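Gift box inserts: foam board box, or the carton it came in?

Crafts & Packaging > Small gifts and mailers
7 replies

kestby_kenna
September 20, 2020

I am putting together cosmetics gift boxes for my cousin's bridal shower, and I've reached the stage where I care more about the boxes than the marriage. Two candidates so far. One is an open-topped box I built from white foam board with a thick white block in the bottom. The other is a plain white cardboard box that opens out flat-ish with flaps everywhere. Each one gets a round pink thing or a little square bottle with a tall white cap. Opinions wanted, kind ones preferred.
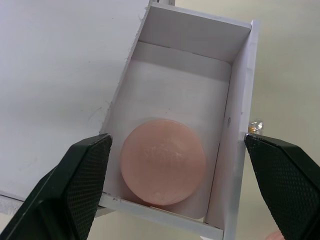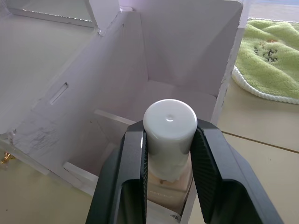

Questions, in order of how much sleep I've lost

1. Does the pink disc need a recess cut for it, or can it sit on top of the block?
2. Do I take the wrinkly stuff off the neck of the bottle?
3. Is foam board going to survive a car ride to Kestby?

Kenna

dexter_t
Cut the recess. Something round on something smooth is a hockey game. Trace it, go in a little under the line with a fresh blade, and stop before you hit the floor of the box.

gemfarina
Disagree with Dexter, as is tradition. You'll butcher the block. Mine looked like a raccoon had been at it, and I own good knives. Fill the gap down the side with tissue, lay more tissue over the top, done. Guests rip it all out in four seconds anyway.

dexter_t
Four seconds of looking at a raccoon's work, in your case.

aatos_r
Leave the wrap on the neck if it's what I think it is. Hard to tell from a photo. If it's a seal, people like to break it themselves. Also, what does the bottle say? I get AMPLE and then my eyes give up. Sample? If you're giving samples at a bridal shower, I have further questions.

kestby_kenna
It's foundation and it is full price, thank you Aatos. Wrap stays. How many shades does one buy for 11 women, by the way? I bought one shade. I see the problem now.

kanokwan_c
Oh no. Swap the foundation for hand cream and keep the boxes.

On number three: foam board is fine in a car if you pin the corners as well as glue them. I made a batch for a January craft fair with glue only and drove them over one speed bump. Cardboard for anything going in the mail, foam board for anything you hand over yourself.

gemfarina
Seconding the hand cream. Not seconding pins near a bride.

kestby_kenna
Going with foam board, hand cream, and tissue. Dexter, I'll try one recess on a spare block and report back if I still have all my fingers.

dexter_t
Fresh blade. I mean it.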